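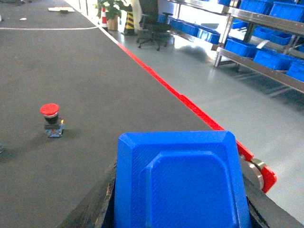 A blue plastic bin beside a dark gray worktop with a red edge.

Prarix moves its order handling to blue plastic bins at Hendport

HENDPORT, 2019-12-08 – Prarix, the household goods distributor, has finished changing over its Hendport building from cardboard cartons to reusable plastic bins. Goods that come in loose or in bags now travel through the building in blue bins from the time they are unpacked until they are ready to be boxed for the customer.

The work began in November and was carried out with Humley, which supplied the bins and planned the new conveyor layout. Prarix kept shipping during the changeover. Orders for stores were handled first, and orders for homes and small offices were moved across after that.

Prarix used to store small goods in the cartons they arrived in. Those cartons came in 16 sizes, and many of them did not sit flat on rollers once they had been opened. Soft corners caught on the side rails, and staff had to walk over and free them by hand. The cartons also had to be flattened, tied and taken out to the yard at the end of every shift.

"We spent a lot of our day looking after cardboard," said Ebuka Effiong, who manages the Hendport building for Prarix. "A carton is fine for one trip on a truck. It was never made to go around a building for weeks with the top cut open. The bins have a firm rim and a place to put your hands, and they stack the same way every time."

The conveyor at Hendport has two lanes of rollers with a long metal rail between them, and it runs by a large stainless steel housing. The bins are molded in a single bright blue, with ribbed walls, thicker rims and recessed handles on the sides. The floor inside is smooth, so small items and thin bags can be picked up without catching on anything. 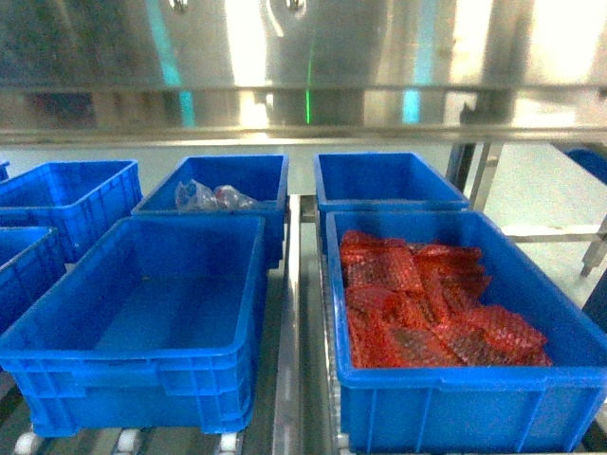 Many of the goods Prarix handles are sold in clear plastic bags, among them curtain rings, shelf pins and replacement feet for chairs. Bagged goods were the hardest to manage in cartons. A thin bag would slide under a flap and be missed, and the order would go out short. Staff now place bagged goods straight into a bin with nothing folded over the top.

The layout was drawn up by Ikechukwu Isah of Humley, who spent several shifts at Hendport before any equipment was moved. His first plan had a single lane. He changed it after watching how often one slow order held up the others behind it.

"People were lifting cartons off the line and putting them on the floor so the next one could get through," Isah said. "That told me what I needed to know. With two lanes you can let an order wait and keep the rest going. The rail keeps them apart, and you don't have to think about it."

Humley also supplied spare bins, which are kept nested near the receiving doors. Bins with a cracked rim are taken out of use and sent back to Humley. Dirty bins are wiped down with water and a mild soap at the end of the shift and left upside down to drain.

Large goods are not part of the change. Mirrors, folding tables and anything else too long for a bin will go on being moved on carts, as before. Rolled rugs will stay in the racks along the north wall.

Customers do not need to do anything. Order forms, item numbers and pickup times stay the same, and orders will still be delivered in cardboard boxes. The blue bins are for use inside the building only, and drivers have been asked not to accept them as part of a load. Any customer who has received one by mistake can hand it to the driver on the next delivery.

Suppliers who send goods to Hendport should keep using their normal packing. Prarix does ask that bagged goods be marked with the item number on the bag itself as well as on the outer carton – the outer carton is now opened and recycled at the receiving doors, and anything printed only on it will not travel with the goods.

Prarix will look at using the same bins for customer returns next. Returns are still sorted by hand on tables in room 201, and no date has been set for moving them.

About Prarix
Prarix distributes household fittings, storage goods and small furniture parts to stores, offices and homes. Its main building is in Hendport.

About Humley
Humley supplies bins, racks and conveyor parts to warehouses and workshops, and plans layouts for new and existing buildings.

Press contact
Ebuka Effiong, Prarix, Hendport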